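1/9
Thread über etwas, das mich seit November nicht mehr loslässt: Knöpfe. Also die zum Drücken, an Aufzügen, Waschmaschinen, Ampeln. Ich bin hin und weg und ihr müsst da jetzt mit durch!

2/9
Angefangen hat es im Treppenhaus in Murlow. Das Licht dort hat noch einen dieser schweren Bakelittaster, man drückt, es macht KLONK, und dann brummt irgendwo im Keller das Relais. Ich bin dreimal runter und wieder hoch, nur dafür.

3/9
Seitdem achte ich überall auf den Druckpunkt. Das ist der Moment, in dem der Widerstand plötzlich nachgibt und der Finger weiß: ist angekommen. Bei guten Knöpfen spürt man das sogar durch Handschuhe.

4/9
Mein Liebling bisher: das alte Mischpult von Jacobus Nkuna. Jede Taste klingt ein bisschen anders, die für den Talkback quietscht. Er will sie ölen, ich bin strikt dagegen.

5/9
Auf dem Flohmarkt hab ich für 49 Euro ein Tonbandgerät von Mabaso mitgenommen. Läuft nicht. Völlig egal, die Tasten rasten ein und springen gegenseitig wieder raus, wenn man die nächste drückt (!!). Ich sitz abends auf dem Sofa und spiele »Stopp«.

6/9
Gegenbeispiel: mein Herd. Glatte Fläche, piept, reagiert auf Wassertropfen, aber nicht auf mich. Beim Nudelkochen geht er aus, sobald etwas überkocht – und dann wische ich und stelle dabei den Timer.

7/9
Farben sind noch mal ein eigenes Kapitel. Rot zum Anhalten, klar, aber an meiner Kaffeemaschine ist Rot »An«. Und die Pilzform finde ich genial: breit, rund, mit dem Handballen zu treffen, ohne hinzuschauen.

8/9
Rote Pilzkappe, auf der Seite liegend in der blauen Schale. Man sieht so auch mal den grau-grünen Klemmenblock, der dranhängt. Ich könnte mir die Dinger stundenlang anschauen.

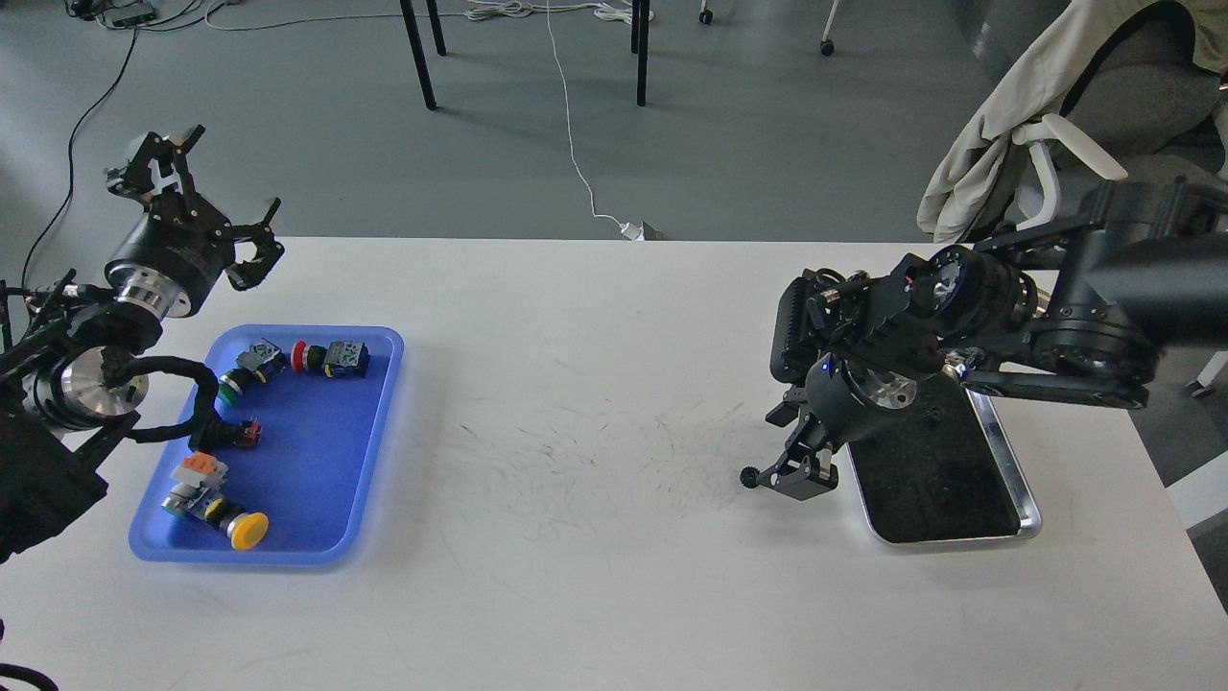
9/9
Und jetzt ihr: Welcher Knopf in eurem Leben drückt sich am besten? Gern mit Tonaufnahme! Ich sammle alles im Ordner »Klonk« und höre es mir beim Abwasch an.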